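Llevo un año viviendo en Griludar y todavía me preguntan por qué me vine. Es una ciudad mediana, con río, una estación de tren con cuatro andenes y un polígono industrial que da trabajo a mucha gente. El alquiler de mi piso bajó 100 euros respecto al anterior y tengo una habitación más.

El centro se cruza a pie sin prisa. La calle Lungu concentra casi todo el comercio pequeño: dos ferreterías, una papelería, arreglos de ropa y la panadería de Stela Ardeleanu, que abre a las seis. En abril cortaron el tráfico los sábados por la mañana y de momento sigue así.
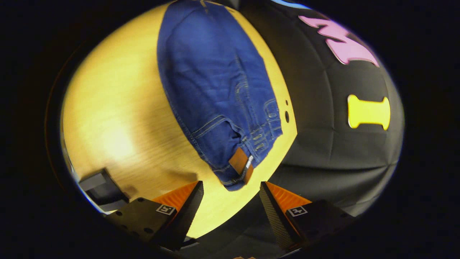 Unos vaqueros doblados sobre la mesa.

Lo que peor funciona es el transporte. El autobús 27 une el centro con el barrio de Piltero y pasa cada media hora, menos los domingos, que no pasa. Quien trabaja en el polígono acaba comprando coche. El ayuntamiento ha prometido 800 plazas de aparcamiento junto a la estación, pero las obras no han empezado.

Para abrir un negocio hay una ayuda municipal de 1000 euros y un solo formulario. Yo la pedí y tardaron siete semanas en contestar. Los locales vacíos de la plaza Eltaretti siguen vacíos, y son los más caros. 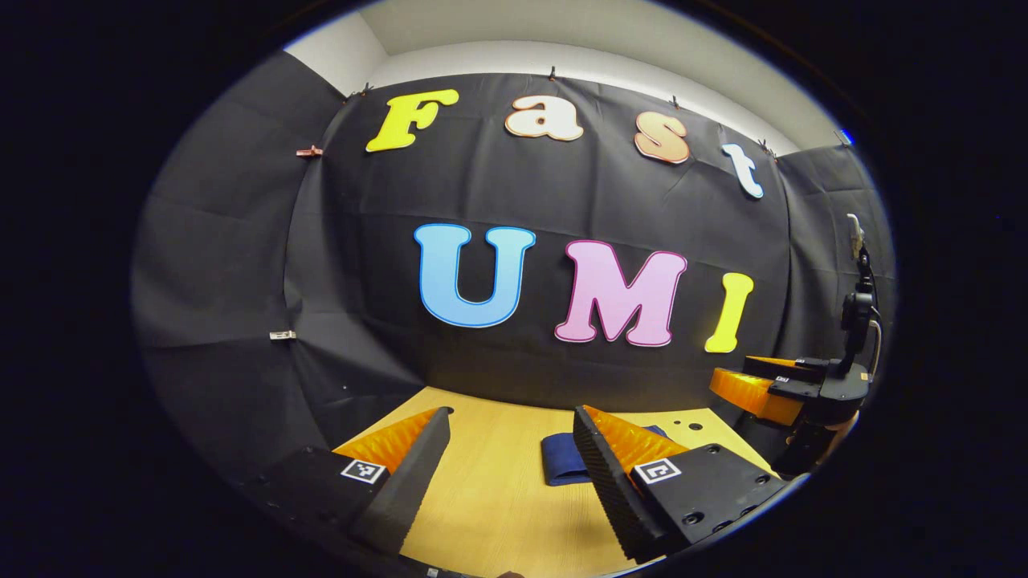
Bogdan Roman me escribió que en Piltero los bajos salen por la mitad y que allí los clientes llegan andando, porque son vecinos. Puede que tenga razón. El jueves voy a ver dos, uno de ellos con almacén.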